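Chapter 6

Household Storage and the Small Business

Most people who start a small business do so at home, and most of them run out of room before they run out of money. A person who sells candles begins with one shelf in a hall closet. By October the wax is under the bed, the boxes are in the bathtub, and the labels have gone missing. The candles may be very good. The trouble is with where things are kept.

This chapter is about stock: what it is, what it costs to hold, and how a small firm can keep track of it. Chapter 5 dealt with prices. You will need the idea of unit cost from that chapter, so go back to it if you have forgotten how it is worked out.

What you will study in this chapter

The difference between raw materials, work in progress and finished goods
How to work out the cost of holding stock
When to reorder, and how much
Simple ways of counting and recording
Why stock loses value

Key terms: stock, holding cost, reorder point, lead time, dead stock, write-down

6.1 What counts as stock

Stock is anything a business owns and plans to sell, or plans to turn into something it will sell. The flour in a bakery is stock. The bakery's oven isn't, because the bakery means to keep it. The same object can be stock in one firm and equipment in another. A delivery van standing on a dealer's lot is stock. Once a florist buys it, the van is equipment.

Accountants sort stock into three groups. Raw materials have been bought but nothing has been done to them. Work in progress has been started. Finished goods are ready to leave. In a small firm these groups often share one room, and part of the job is keeping them apart on paper even when they can't be kept apart on the floor.

Consider Brudeck, a company that makes canvas bags. It buys cloth by the roll from Stasiv and buckles from Olletti. A roll that hasn't been cut is raw material. Cut panels in a bin are work in progress, and so is a bag that lacks only its strap. The bag becomes a finished good when it passes inspection and gets its tag.

6.2 The cost of holding stock

Stock that sits on a shelf costs money every day. Rent is paid on the space. Insurance is paid on the contents. Cloth fades, rubber hardens, and fashions change. There is also the money tied up in the goods, which could have been used for something else.

Suppose Brudeck holds $2000 worth of buckles and the yearly cost of holding them is 12 percent of their value. The company pays $240 a year to have those buckles in the building. If it could manage with $1150 worth, the yearly cost would fall to $138. Whether it can manage depends on lead time, meaning the time between placing an order and receiving it. Olletti takes 6 days. A firm with a short lead time can hold less.

Holding too little has a cost of its own. When the buckles run out, the sewing stops, but the wages don't. A customer who is told to wait may go to Flerko, which makes a similar bag. Lost sales of this kind never show up on an invoice, and owners tend to leave them out of their sums.

Materials also have to be described well enough that the right one gets reordered. "Black, ribbed" on a stock card might mean rubber or it might mean knit fabric, and the two are bought and stored differently. A good card names the material, the color, the finish and the supplier.
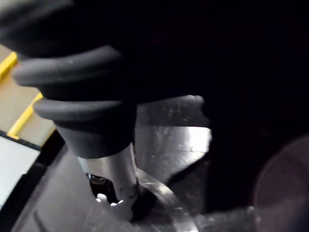
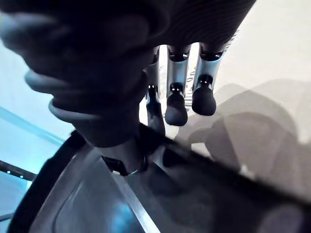
Ribbed rubber, first; fine parallel ribbing on a charcoal-colored surface, second; black ribbed knit with polished silver metal, last. 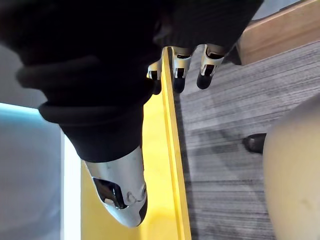
The card should also give the unit in which the item is bought, which may differ from the unit in which it is used. Brudeck buys cloth by the roll and uses it by the yard. If one worker writes down rolls and another writes down yards, the record is worthless, and the mistake may not be found until the year-end count.

Before you go on to Section 6.3, choose a shop or workshop you know. List ten items it keeps in stock and put each one into one of the three groups. Keep your list. You will use it again when we come to reorder points.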